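The Roll-Up Life

A wry look at the zippered case of tiny screwdrivers, and the people who are sure they'll use all of it

Sooner or later every household meets the screw it cannot turn. It is on the back of a bathroom scale, or the belly of a toy that sings, or the hinge of a pair of glasses you need on your face in order to find the screwdriver. You go to the kitchen drawer and bring back what's there: a butter knife, a dime, a driver the size of a turkey baster. Twenty minutes later the screw has a round, shiny hole where the slot used to be, and you are reading reviews of precision tool kits at the sink.

I bought mine in July, after a fight with a battery door. I had meant to spend five minutes on it. I spent an evening, and by the end I could tell you the difference between a Torx and a security Torx, and why a Japanese cross-head is not a Phillips however much it looks like one. I also had strong feelings about storage.

There are two churches in the matter of storage, and you will have to join one. The first believes in the hard case, the molded plastic clamshell with a hole for every bit and a number stamped beside every hole. The second believes in the roll.

The hard case has plenty going for it. It stacks. It snaps shut with a noise that makes you feel like a person with a plan. Drop it down a flight of stairs and you may get to keep most of what was inside. But open it on a crowded table and it takes up twice the room you allowed for it, and the hinge is always on the side where your coffee is. Then, in the second winter, one of the latches snaps off, and from then on the thing is held together with a rubber band and carried like a baby.

The roll asks for less. It bends around the other junk in the bag. It unzips flat, or flat enough, and everything you own is in view in rows, like a very small hardware store with no parking problem. It is also quiet, a quality I didn't know I wanted in a tool kit until I tried to fix a night-light in a room with somebody asleep in it.

The mail-order house Desham sells a roll, and so does Tratex, and after handling both I can report that the main difference is the zipper. Tratex uses a heavy one that could close a tent. Desham uses a light one that runs beautifully around the straight parts and sulks at the corners. I went with the Desham, on the theory that I'd spend more time on the straight parts.

Elastic is where a roll lives or dies. A good strip grips each bit hard enough that you can hold the case upside down over a storm drain, should your life take you there, and still lets go when you pinch and pull. A bad strip lets go whenever it likes. The test in the store is to tip the case and listen. I did this in the aisle at Pillai, the tool shop nearest me, with five different rolls, until a clerk came over to ask if I was finding everything all right. I was. Most of it was on the floor.

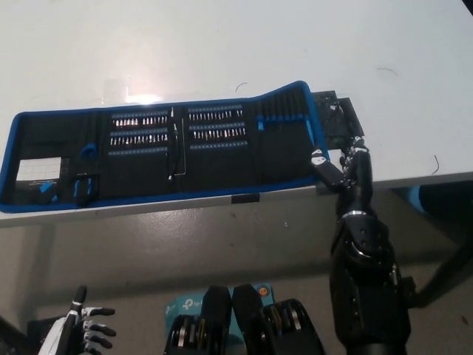 Even the good strips have a season. New elastic is so tight that loading the bits back in feels like buttoning a shirt on a goose. For a few months after that it is perfect. Then the places you use most go slack, and these are always the same places, because whatever the set may hold, you are a person who uses seven of them. The rest is there for company. I have a triangular bit I've never once needed, and its little loop is as firm as the day it shipped.

The manufacturers know this and carry on. My first set had 47 pieces, and I thought that was a lot. The next one up the page promised 200, a figure it reached by counting the guitar pick. (There is always a guitar pick. It's for prying open phones, and it goes missing before the phones do.) Somewhere in a warehouse a person is paid to decide that a suction cup is a piece, that a cleaning cloth is a piece, and that the bag the cloth comes in is a piece too. I'd like that job.

What you want, it seems to me after a summer of this, is a modest kit that you put away properly. The second half is harder.

Putting away a precision set is a job with a low ceiling for pride. The bits are all the same length and nearly the same color. The size is engraved on the side in type meant for ants. If you have the sort of mind that likes order, you'll sit there with a flashlight in your teeth, sliding the 1.5 in beside the 2.0, and feel a calm you haven't felt since you alphabetized the spices. If you have the other sort, you'll shove each one in wherever there's a gap and tell yourself you'll sort them on a rainy day. It has rained many times since.

I started out as the first sort and have been drifting. My compromise is to keep the crosses together and the stars together and let the sizes fend for themselves. It costs me an extra try or two whenever I need one. Friends who fix things for a living tell me this is barbaric. Friends who don't have asked to borrow the kit.

The long things are a separate headache. Any set worth the money comes with an extension, a hex key or two, and tweezers you could take out a splinter with, and none of these fit the tidy rows. Makers tuck them down a seam or stand them in slots at the end, and this works until you close the case, at which point something long finds a way to lie across the zipper. I've learned to run a finger down the middle before I close up. I learned it by forcing the zipper.

Then there's the table. Small screws require a surface you can see them on, and a white one beats everything, though it will show you every hair and crumb in the house while it's at it. I used to work on a brown rug, and I believe there is still most of a remote control in there. Some people lay down a magnetic mat with a grid on it, so that each screw can be parked in a square in the order it came out. Rirotitz makes a nice one, and I used it faithfully for a week before I set it on top of my transit card. I've gone back to an egg carton. It has no magnetism at all, and it comes with eggs.

As for what you'll fix, start smaller than you'd like. The glasses, the scale, the singing toy. A loose cabinet knob won't need anything so fine, but you'll use the new kit on it anyway, for the pleasure of unzipping it. Leave the laptop alone until you've closed up three or four things and had no parts left over. I put a kitchen timer back together in July with one tiny spring to spare, and the timer runs fine, apart from a habit of going off at nineteen minutes whatever you ask of it. We eat a lot of things now that take nineteen minutes.

The battery door, by the way, took a plain small cross-head, second from the end. It had been loose in the kitchen drawer the whole time, under the takeout menus — I found it when I went looking for somewhere to keep the new case. The case doesn't fit in that drawer. It lives on top of the refrigerator, next to the old hard case and its rubber band.

More from Home & Hands
The Drawer You Don't Open in Front of Guests
Five Kinds of Tape and When to Give Up on Each
Who Keeps Buying Pegboard?
A Short, Bitter History of the Allen Wrench
The Good Scissors Are for Fabric

Contact the editors | Subscriptions | Posted August 13, 2024 | © 2024 Home & Hands. All rights reserved. | Back to top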